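June, 2 p.m. - open day notes

The Nodov people came by after lunch and stayed much longer than planned, which I was glad of. We had them up on the mezzanine so they could see the hand-held grippers at the table, the white disc first, and I talked far too much about the markers.

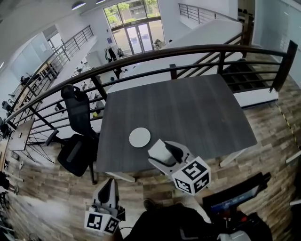

One of the visitors asked whether 100 demonstrations would do for a new task, or whether we really need 1000. I said it depends - a poor answer, I know. Must send them the Pralline notes.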